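Accueil Listes Archives Fils Auteurs Connexion
Lecture : 2 min

[achats-auto] Re: Budget bras de service, ligne par ligne
De : Rukhsana Rind
Date : 10/16/18

Bonjour à tous,

Ludger Albers a écrit :
> J'ai relu le devis Nedora. Le bras est chiffré, le socle
> aussi, mais pour les préhenseurs je ne vois qu'une ligne,
> « outil standard ». Est-ce qu'un seul outil suffit pour
> l'office ? Si oui, on signe et on passe à autre chose.
> Si non, dites-moi combien, la ligne ferme en avril.

Ludger, « standard » est un mot que les fournisseurs emploient quand ils n'ont pas vu la cuisine. Chez Nedora, il désigne une pince parallèle, course de 80 mm, vendue 545 euros pièce. Très bien pour une boîte carrée. Pour le reste, je vous laisse regarder le poste bouilloire, sur lequel nous fondons tant d'espoirs : 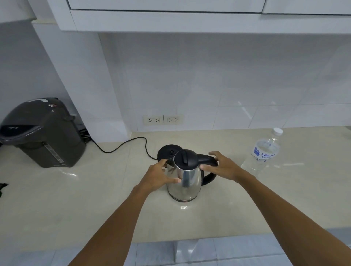
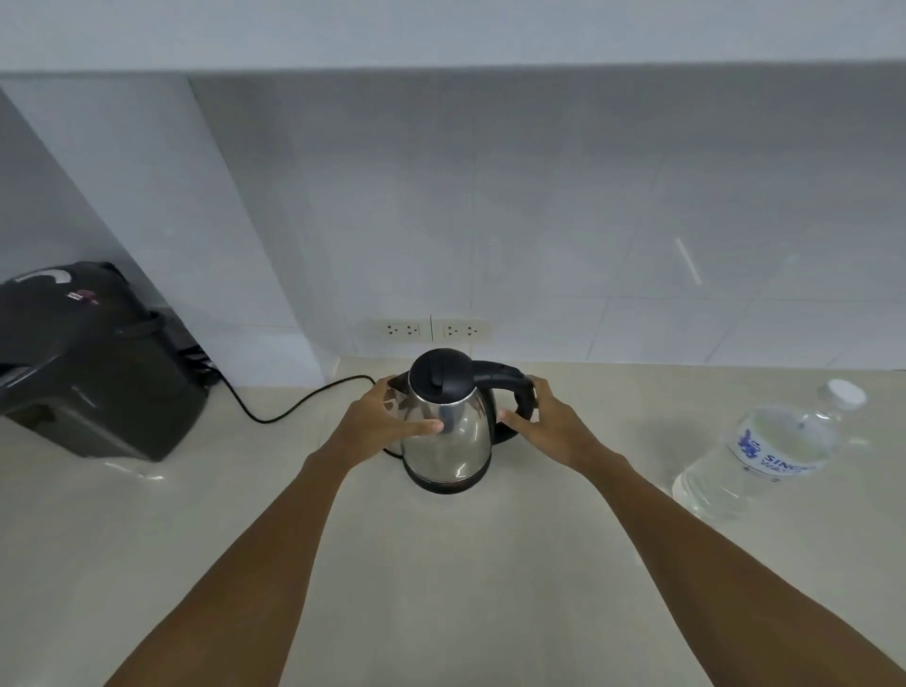

Deux mains, donc, et une anse d'un côté, un ventre en inox poli de l'autre. Zeeshan Swati propose de tout faire par l'anse avec un seul bras. C'est faisable sur le papier, et le papier ne renverse pas d'eau. Razia Khattak préfère chiffrer deux bras, ce qui double la ligne et probablement la durée de la réunion.

J'ai demandé trois variantes à Altel et à Minine. Altel a répondu par une brochure. Minine a répondu par des questions, ce que je prends pour un signe de sérieux : diamètre de l'anse, masse à pleine charge, profondeur du plan de travail, hauteur libre sous les meubles. Daniyal Jafri a les cotes quelque part – Daniyal, si tu nous lis, « quelque part » n'est pas un format de fichier.

Pour le budget, je propose :
– un bras ferme, le second en option, prix bloqué jusqu'en avril ;
– 3 pinces au lieu d'une, dont une à doigts souples ;
– une enveloppe de 2670 euros pour le câblage, le carter et la reprise du plan de travail, que le devis passe sous silence avec beaucoup d'élégance.

Reste la maintenance. Le contrat Rana couvre le bras et exclut « les liquides ». Pour un poste bouilloire, j'aimerais que quelqu'un leur pose la question par écrit. Ludger, tu as le contact et la patience, je n'ai plus que le contact.

Je garde la ligne ouverte tant que je n'ai pas les cotes de Daniyal et un vrai chiffre d'Altel. La brochure est jolie, je peux la faire suivre à qui la veut.

Rukhsana

Message précédent Message suivant Répondre à la liste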